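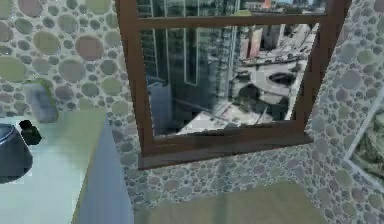
Poppy Holroyd wrote in to ask whether the Ostia has to be restrung every time the tuning drifts, because she had done it twice in a month and the low string still went flat by the second song. It doesn't. Work through this section before you reach for a new set.

Section 6: Fitting and settling new strings

You will need a set of medium-gauge strings, a string winder, side cutters and a soft cloth. Leave the guitar out of its case in the room where you'll play it for an hour before you start.

1. Lay the guitar on its back on a folded towel, with the neck supported.

2. Slacken the lowest string until it flops, then unwind it from the post. Change one string at a time. Taking them all off lets the neck move and the bridge may shift.

3. Push out the bridge pin from inside the soundhole. Don't lever it with the cutters.

4. Drop the ball end of the new string into the hole, turn the pin so its groove faces the string, and press it home. Pull up gently on the string until you feel the ball seat against the plate.

5. Feed the other end through the post, leave enough slack for two full turns, and wind so that each turn sits below the last.

CAUTION: Keep your face clear of the string while bringing it up to pitch. Trim the loose end only after tuning.
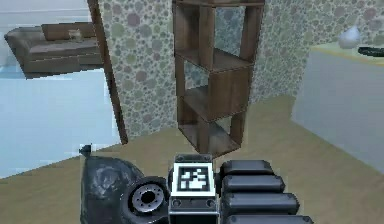 Callum Clegg

6. Tune to pitch, then take hold of the string over the soundhole and draw it away from the body by around 2 centimetres. Let it down slowly and retune. Repeat until the pitch holds – three or four goes is normal for the wound strings, more for the plain ones.

7. Do the same for the remaining strings, then check all of them again from the lowest up.

Note: If a string creaks or jumps in pitch as you tune, it's catching in the nut. Slacken it, rub a soft pencil in the slot and bring it back up. If it still catches, have the slot looked at. Filing it yourself is not covered by the Stallcombe warranty.

Note for Pearce models: the bridge has no pins. Thread each string from the tail side and pull it right through before winding.
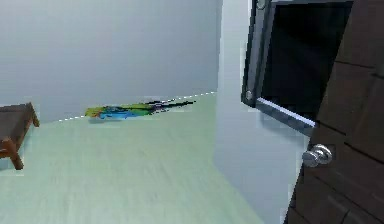 Ostia and Pearce guitars, strings and tuning

8. Wipe the strings down with the dry cloth after playing. Don't use furniture polish or lemon oil on them.

If the tuning still slips after a day, check the small screw on the end of each tuner button. It should be snug, with the button still turning freely. Go on to Section 7 for neck relief and string height.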